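Nuvville, Wednesday, June 19, 2024 - The Brondero Cundelen has been named Wagon of the Year by Tzavaras, the motoring weekly, beating the 2 other wagons still on sale.
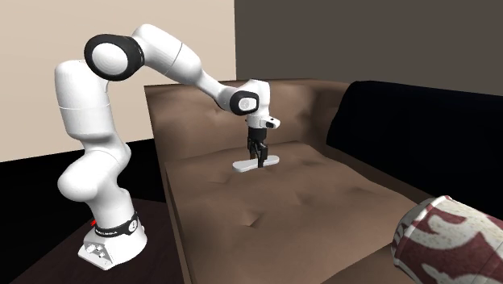 Orestis Stergiou called it a deserved win for a car "you can load without folding anything, including yourself." He was less kind to the cup holders.

The jury gave the Cundelen 1621 points. The runner-up managed 1204 and has asked for a recount.

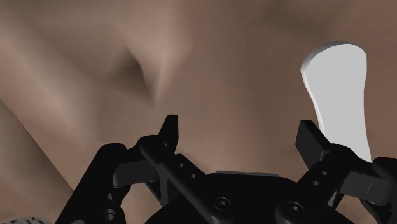 Brondero is understandably pleased. Its president, Antigoni Kourkoulas, thanked the jury, the dealers and the engineers, in that order, and promised a badge for the tailgate. The badge will be optional. 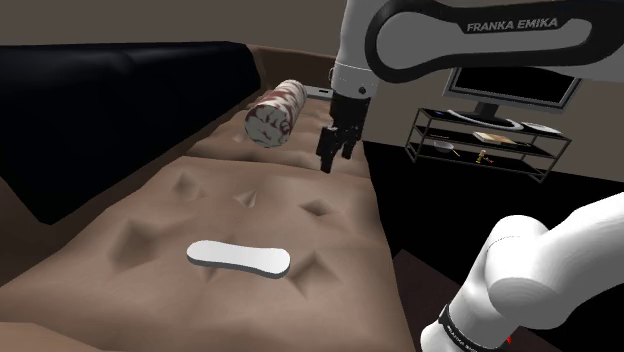

Deliveries of the new model begin in September, with 3 trim levels and one engine - the same one as last year, now described as proven.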